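Re: [elard-users] occlusion in the top-down view

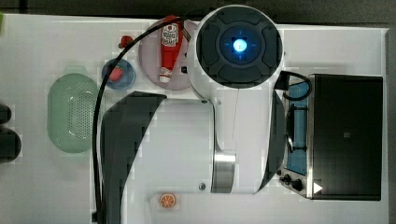

Fig. 1. Top-down view, arm over the table. The pink plate is partly under the joint housing.

On September 29, 2022, Shirley Chisholm wrote:
> Your Plurnero numbers drop when the arm covers
> the target. Did you mask the arm pixels or just
> leave them in?

Left in. We tried masking with the Fakis weights, 30 rollouts per setting, 208 training demos. Masked: 10 successes. Unmasked: 27. The mask removes the housing edge, and the policy seems to use that edge to locate the plate. In Fig. 1 the ketchup bottle is still in view, so I count that pose as partial occlusion.

I have not tested full occlusion. The Whitcombe split has a few such cases and I plan to run them in December. Config is in the repo under masks/.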